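How to Sort Small Screws and Stop Buying Them Twice

By Radosław Jasińska
April 2022
3 min read

When I moved my workshop to Breltberg, I had one big tin with all my screws inside. For every repair I poured the tin on the table and searched. Many times I went to the shop and bought screws which I already had.

First, pour everything out on an old bed sheet. Take away bent nails, rusty pieces and wall plugs that are broken. I threw away about 300 grams of such things.

Next, make groups by type: wood screws, machine screws, nuts, washers. Do not look at length yet. If you start with length, you will be tired before lunch.

Now divide each type by thickness. For machine screws, try a nut you know is M3, then M4, then M5. Turn it with your fingers only. If it stops after one turn, the thread is another size, so please do not force it.

Write the labels last. I write thickness first and length second, for example "4 x 30", with a soft pencil on paper tape. Give the sizes you use every week the places easiest to reach. Very long screws go in a jar with a lid.

Keep one drawer for unknown pieces and sort it again in spring. 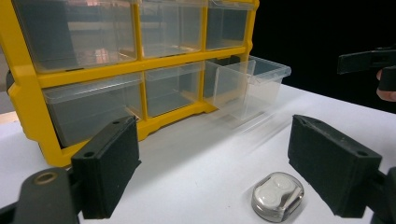

Yiğit Duman: I did it by length first and regretted it, so I agree with your order. For the labels I would use a marker, because pencil on my tape was gone after one winter in the garage.

Contact | © Radosław Jasińska | Back to top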